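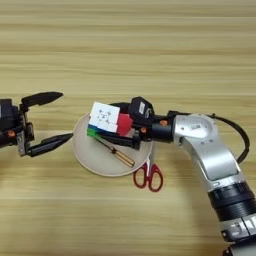
Hikness Puzzle Press to Publish New Collection of Classic-Style Math Riddles

Wed 12 June – Hikness Puzzle Press is very happy to announce The Trernell Book of Reckonings, a new collection of 528 arithmetic and logic riddles written in the spirit of the old newspaper puzzle columns that so many of us grew up solving at the kitchen table.

The riddles are arranged in 14 chapters, starting with gentle problems about ages, coins and clocks, and working up to river crossings, weighing puzzles and a final chapter on numbers that has kept our own office up past bedtime more than once. Everything can be solved with school algebra, a pencil and a fair amount of patience – and when patience runs out, each riddle comes with a hint printed separately from its full solution, so readers can take a small nudge without spoiling the fun.

The book grew out of the Plandutano Puzzle Letter, which now goes out to 3,699 subscribers. Back in April we asked those readers to test the hardest chapters, and their letters (some of them several pages long, with lovely diagrams!) led us to reword a good many riddles and add second solutions where a reader had found a nicer route than ours.

The collection will be sold in paperback through the Hikness shop and independent bookstores. Teachers and math club leaders are warmly invited to write to us for a free sampler of 3 chapters, which may be copied for classroom use.

Media contact: Press Desk, Hikness Puzzle Press, Kariuki Building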